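Worn Pads and Slippery Things: What We Learned Teaching a Gripper to Pick Up
Project report, Weidong Lei
Supervisor: Orlando Ríos
Project partner: Rory Farquharson

Where the question came from

I came into this project wanting to do something clever with learning algorithms and ended up spending most of my year thinking about rubber. I'm quite happy about that now, though in September I'd have been horrified!

The group had already been collecting demonstrations with hand-held grippers for a while when Rory and I joined. You hold the tool, you pick things up with it, the camera on the tool records what the fingers see, and afterwards a policy is trained to copy you on the arm. Our arm is the Vakar, which lives at the far end of the lab, and the training code is a set of scripts everybody calls Yao (there is a story behind the name but I've heard three versions of it, so I'll leave it out).

Orlando's suggestion was to look at a small thing that kept bothering him. Policies trained on one person's demonstrations did well on blocks and boxes and then fell apart on anything smooth and rounded. The fingers would close too early, or a bit off to one side, and the object would squirt out like a wet bar of soap. He wondered whether the trouble was in the grasp itself or in the approach, meaning the couple of seconds before the fingers touch anything. That became my question: if you want a policy to pick up smooth rounded things, does it help to change how people approach them when they give the demonstrations?

How we collected the demonstrations

We made 920 demonstrations altogether, using 31 different objects. Some were dull on purpose (boxes, blocks, a tin) and the rest were smooth and curved in one way or another. Each demonstration is a single pick: start away from the object, come in, close, lift, put it down again, stop recording.

There were two ways of approaching. In the first, which we called "straight in", you did whatever felt natural. For nearly everyone that meant swooping towards the object with the fingers half closed already and finishing the job with a quick squeeze. In the second, "open and line up", you opened the fingers as wide as they'd go while still well short of the object, got the object in line with the gap, held that for a moment and only then moved in. It feels terribly slow when you do it. Rory hummed through most of his to keep the pause even, and I started doing it too, so it's a good thing we don't record sound.

We split the demonstrations evenly between the two ways, object by object, so that neither set had the easy things in it. We also swapped over halfway through each session, as I'd noticed my hands got lazier towards the end and I didn't want all the lazy ones landing in the same pile.

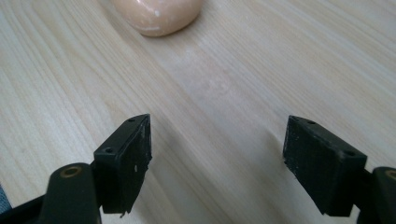
The pause turned out to be harder to keep up than I'd expected. If you don't think about it, it shrinks. By the second week my "moment" had become almost nothing, and Zhiqiang Ye, who was checking recordings for us, sent a whole batch back with a note that simply said "where is the line up?" Fair enough. We did those again, and after that we checked each batch on the same afternoon, while we could still remember what we'd been doing.

I should say something about the table too. We worked on bare wood the whole time. I had wanted to use several surfaces and Orlando talked me out of it, saying I'd end up with a report about tablecloths. I think he was right, but it does mean I can't tell you how any of this carries over to a shiny worktop or a patterned one.

Training and testing

We trained 2 policies with Yao, one on each set, with every setting kept the same. I was very tempted to fiddle. The "straight in" policy looked so hopeless in its first run that I was sure I'd broken something, and I spent an entire evening going through the scripts only to find that everything was as it should be.

For testing we put each object on the table in front of the Vakar and let the policy have a go. A try counted as a success if the object was lifted clear and stayed in the fingers until the arm stopped moving. Anything dropped, nudged away or pinched and lost was a failure, and we wrote down which kind, which I nearly didn't bother with and am very glad I did. Rory placed the objects and I kept the notes, and neither of us knew which policy was loaded. Rostam Tabrizi picked that for us each morning and kept it in a sealed envelope, which he enjoyed a bit too much.

What came out

On boxes and blocks there was nothing to choose between the policies. Both were fine. If we'd tested only on those I would have gone home and written that the approach doesn't matter.

On the smooth rounded things, the "open and line up" policy was clearly better. The interesting part is where the difference sat. The number of objects that slipped out after a good central pinch was much the same for both, so we hadn't made anybody better at holding on. What almost vanished was the sideways nudge, where one finger gets there first and pushes the object off before the other arrives. Lining up early seems to give the policy a nice clear picture of object and gap together, and it has time to put itself right before it matters. That's my reading of it, anyway. Zhiqiang thinks it may just be that slower demonstrations are easier to copy, full stop, and I haven't got the data to prove him wrong. You'd need a third set, slow all the way through but with no lining up, and we ran out of term.

There was one nasty surprise. The "open and line up" policy sometimes got stuck in the pause. It would line up beautifully and then sit there, fingers wide, for ever. In the demonstrations nothing much changes from one image to the next during the hold, so I suppose it had learnt that the right thing to do after holding still was to hold still. Trimming the pauses in the recordings and training again cured most of it, but I did that near the end and only tested it on a handful of objects, so please treat that as a hint and no more.

About the rubber

I promised rubber. Pads wear, and the slips after a good pinch made me wonder how much of the trouble was simply tired pads. We'd been through one lot from Zodell and then a softer sort from Grundton, and I hadn't written down on which day we changed over. This is the biggest hole in the project and it's my own fault. Since both ways of approaching were used in every session, the comparison between them should still stand, but I can't say anything sensible about grip over time, which I'd have loved to do.

If you're picking this up after me, please write the pad change in the log. Wipe the pads before each session as well, as they gather fluff at an astonishing rate and it gets everywhere.

What I'd do next

The third set comes first, slow but with no lining up, so that Zhiqiang and I can stop arguing at lunch. After that I'd like to shorten the hold bit by bit and see how little you can get away with. A shorter hold would make collecting far less tiring, and it might get rid of the sticking as well.

I'd also bring in people who have never held the tool before. Rory and I had got very used to it by the end, and I suspect a beginner's "straight in" looks quite different from ours. Rostam has offered to be the first one, and the recordings, the test notes and my (rather scruffy) log are all in the group's shared folder for him and whoever else joins in.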